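How to descale a kettle without falling out with it

If your tea has started arriving with a skin on it, and small grey flakes are going round the mug like snow, you have limescale. Everyone in Trernen has it. The water there is practically a building material.

You will need white vinegar or citric acid, an old cup for measuring, and an afternoon when no one is going to wander in and make coffee. That last one matters more than you'd think.

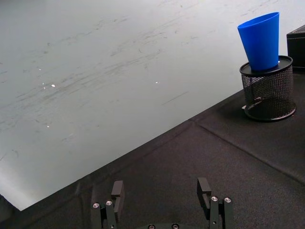
Blue plastic cup, parked on a black mesh container.

Unplug the kettle and empty it. For citric acid, put in two tablespoons, fill with water to just above the crusty line and stir with something long. For vinegar, go half and half with water and open a window.

Now plug it in and bring it to the boil, if you're using citric acid. With vinegar, warm it gently and switch off before it boils, unless you want the curtains to smell of chips until March. Leave it to sit for over 3 hours if the scale is thick. Mine was thick. My old Bametti had a crust you could have put a plaque on.
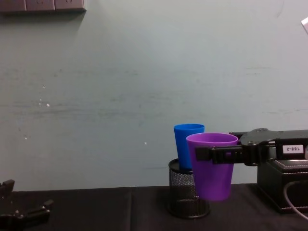
Pour the lot down the sink and have a look inside. Any stubborn patches will usually shift with a soft cloth. Don't go at them with a scourer, and don't put the kettle under the tap, however cross you are. The bit with the electrics will hold it against you.

Rinse, fill with fresh water, boil and throw it away. Do this 3 times. The first mugful after that may still have a faint whiff of salad about it, so offer it to a guest.

The spout filter, if you have one, pulls out and can soak in a cup of the same mixture. Getting it back in is a separate hobby.
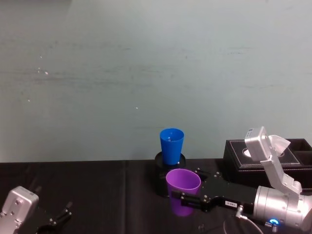 How often should I do this?
Every month or so in a hard water area, and a couple of times a year elsewhere. If the kettle has begun to roar, you've left it too long.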